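Makokha hide and boardwalk check, Apr 18, 2022
Checked by: Yoshinori Wada

Boardwalk, car park end: OK. Slippery by the reeds, wants new mesh before June.
Handrail: loose at post 7. Tied up for now, needs a proper bolt.
Hide door: sticks. Latch fine.
Viewing flaps: two hinges rusted, one flap dropped on my knuckles. FAIL. Do not prop with sticks please.
Bench: OK, bit of a wobble at the left end.
Roof: swallows back on the beam, so leave the gutter job untill they're done.
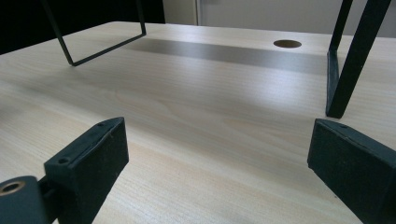 Can we still use the hide for the wader count?
Keep to the right-hand flaps and it's fine, max four people in at a time.

Tide board: last month's times still up. Swapped.
First aid box: plasters low, eyewash out of date.
Scope stand: leg clamp slipping, don't leave a scope on it unattended.
Path to Waltlow side: not checked, water over the stones.

Comments: Mwajuma Athumani has the spare key and will order hinges. Logbook full, new one needed. Last entry is a Terek Sandpiper, no intials, who was that?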